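Forum: Sorting, Packing and Small Parts Handling
Thread: Gripper training on small items, what happens to the bench staff
Started 8/16/19

torque_wren
We pack hair accessories and small haberdashery at the Watum site. Management has bought into the Marchal programme: staff do the picks with a hand-held two-jaw gripper, the picks are recorded, and the recordings are used to train the arm on line two. Twelve bench staff are affected. Target is 300 recorded picks per person per shift. Has anyone been through this, and what did it do to the job grading?

flatbelt
Went through it at Grornier. Grading did not change for the first year. The work did. A bench packer there handled 1155 pieces a shift by hand. On the gripper the same person did 300 on a good day, and the piece bonus was calculated on output. Get the bonus replaced with a flat rate in writing before anyone picks up a tool.

torque_wren
The bonus is suspended for the recording period and replaced by an average of the previous 20 shifts. Is that normal?

flatbelt
Better than ours. Check whether holiday shifts are excluded from the average.

mixed_load
I disagree that the rate is the main issue. Wrist load is. The weight sits forward of the hand and you hold it steady while closing the jaws. We rotated every 20 minutes and still had complaints in the first month. Ask for the rotation schedule first and the pay terms second.

flatbelt
A rotation schedule is easy to get. Pay terms are not. Order matters.

Pinboard_K
Team lead, Hetance. Two points from our side.

1. Soft rings and bands are the slow items. They deform when the pads close, and if the pads are not level the item rolls out. Allow more time per pick than for anything rigid.
2. The experienced packers gave the most useful recordings, and they were also the ones with the most to lose. Ours were moved to exception handling afterwards, one grade up. That was negotiated. It was not offered.

torque_wren
How many exceptions are there in practice? The supplier's slide says very few.

Pinboard_K
104 in our first full week of running. Mostly tangled bands and two items picked as one. The figure fell later, but it never got low enough to leave the station unmanned.

mixed_load
So one person now clears faults for a machine where four used to pack. I would not call that a promotion. The work is more isolated and you are on call to a light all shift.

Pinboard_K
Two people, in our case, on alternate hours. I take the point on isolation. We moved the station next to the labelling table in November and it helped.

sleeve_and_bush
Can someone show what the work at hand looks like? Our lot have been told it is "like using tongs" and I doubt it.

Pinboard_K
Jaws open, then with a band between the fingers:
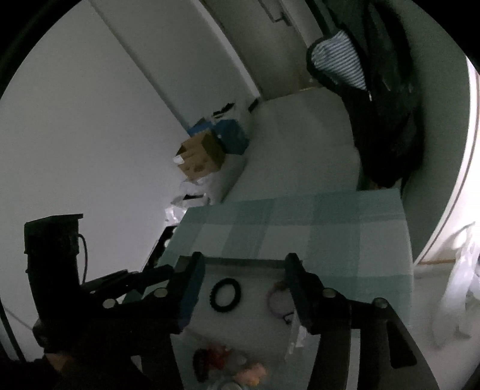
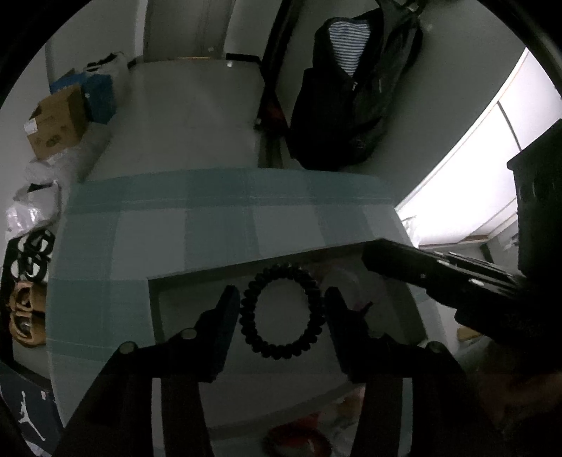 sleeve_and_bush
Who owns the recordings once the arm is running, the site or the supplier?

Pinboard_K
The site, under our contract. The supplier has a licence to use them for that one line, and any wider use has to be agreed with the staff side first. Look for the clause on reuse, as it was missing from the first draft we were sent.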